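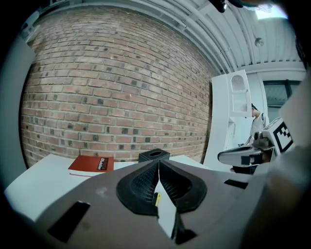
A worker in a white top and two hand-held grippers at a white table by a brick wall.

Will a robot take over the boring jobs at work?

That is what the ads say. Be a little careful with ads.

At Runent, a company in Fludville, people pick things up and put them down so that a robot can learn how. The grippers they hold record each try. Katia Marchetti did 281 tries in one day in June. "My wrist got bored before I did," she says.

So has the boring work gone away? Not yet. Some of it has moved – from packing boxes to teaching a machine to pack them.

Her boss, Cosimo Costa, says the robot will give everyone time for better jobs. Maybe. Ask him which jobs, and he says the list is still being written. Four people used to pack here, and all 4 now teach.

Would you want to teach a robot your chores? What would you ask for first?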